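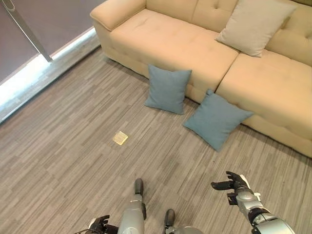 *Cream sofa, gray striped floor.*

# Jemholm Church Fabric Notes

Transcribed and coded notes on the stonework of parish churches in the Jemholm district. The source is a set of handwritten survey books kept by Maximiliano Barroso. Version 2 replaces the earlier release; record IDs were kept.

## Contents

- `records.csv`: 198 records, one per building feature (doorway, font, window, arch, slab)
- `parishes.csv`: 60 parishes, with current and former spellings
- `terms.md`: word list used for coding
- `changes.txt`: edits to single records

## Main fields

| Field | Type | Notes |
|---|---|---|
| `record_id` | string | Stable between versions |
| `parish_id` | string | Key to `parishes.csv` |
| `feature` | term | From `terms.md` |
| `position` | string | Compass side, then part of building |
| `period_source` | string | Date or style as written in the book |
| `period_coded` | term | Assigned during coding; may be blank |
| `reset` | y / n / u | Stone moved from its first position |
| `text` | string | Full transcription |

`period_source` is never corrected. Where the book says "Saxon" and later work says otherwise, the book's word stays in `period_source` and the later view goes in `period_coded`.

## Transcription rules

Spelling and capitals follow the page. Line breaks are dropped. Struck-out words are given in square brackets with a leading minus sign. Words that could not be read are entered as `[?]`, one mark per word. Sketches are not transcribed; a record with a sketch beside it has `(sk)` at the end of `text`.

## Known problems

- Zarar and Corrigan shared one chapel for part of the period covered. Its features are filed under Zarar only.
- Noltach has two entries for the north doorway, written in different inks and giving different widths. Both are kept.
- 14 records have no `position`. The book gives the feature and nothing else.
- "Rude" is used in the books for any carving without undercut edges. Do not read it as evidence of date.
- Fonts now standing outdoors are coded `reset = y` even if the book is silent.
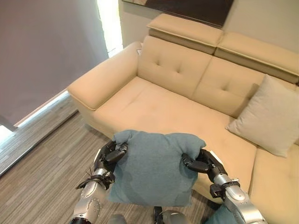

Rizal Wuisan objects to the last rule: a font in a churchyard may have been made for the yard, and `u` would be safer unless a record of the move survives. The rule stands in this version. Affected rows can be found by filtering on `feature = font` and `reset = y`, then checking `text` for "yard" or "without the walls".

## Use

Suitable for searching features by parish and for comparing wording between entries. Not suitable for counts by period, as the survey visited churches with old work first and several plain ones were skipped.

File encoding is UTF-8, comma separated, with quotes around all text fields. Send corrections with the `record_id` and the page number of the book. The next check of `parishes.csv` is planned for January.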